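March, workshop notebook, clay bench

Picked up where Benedikt left off with the reclaim. The bucket marked Zorum had gone sour over the winter, which is good for plasticity and bad for everybody's lunch. Stirred it, regretted it, put the lid back on and opened both windows.

Slaked down the dry trimmings from the shelf under the wedging table. 7 kg on the bench scale, water to cover, left alone. Annelore's rule is that you don't touch it until it has stopped fizzing. My rule is that I touch it after 30 minutes and then complain about lumps. Lumps were duly found.

Sieve test on the body Kevin mixed for the Marnano order. Ran it through the 30 mesh first and then tried the 60, which clogged at once. Kevin's recipe card says "grog to taste." I have asked him to write a number on it. He wrote a question mark.

Shrinkage bars, second set: three rolled, scored at 100 mm, drying flat between boards. The first set curled up like bacon and told us only that I had been lazy with the boards. Kai B. thinks we should dry them on edge. Kai S. thinks we should dry them flat and turn them at lunch. Both signed the last page "Kai", so I have no idea which of them was right in February.

Slip for casting: specific gravity came out higher than I wanted. Added deflocculant by the drop, then by the several drops, then overshot, and now it gels if you look away from it. Set aside 67 g to dry out and weigh again in the morning. The rest goes in the bucket of shame with the Engelhardt batch.

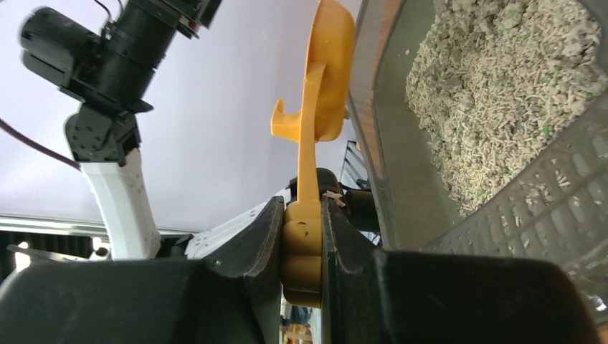

Kiln log, test firing of the Pratatholm tiles: 362 °C at 10:15 and climbing slower than the program says it should. I suspect the bottom element again. Benedikt suspects the thermocouple. We have agreed to suspect each other until it cools down.

Left to do: label the lids (in words, please, the smiley faces mean nothing to me), order plaster, re-weigh the slip sample, turn the bars at lunch. If the bars are on edge when I come in, I'll know it was Kai.

Whoever has the good rib, the one with the notch, it goes on the hook by the sink.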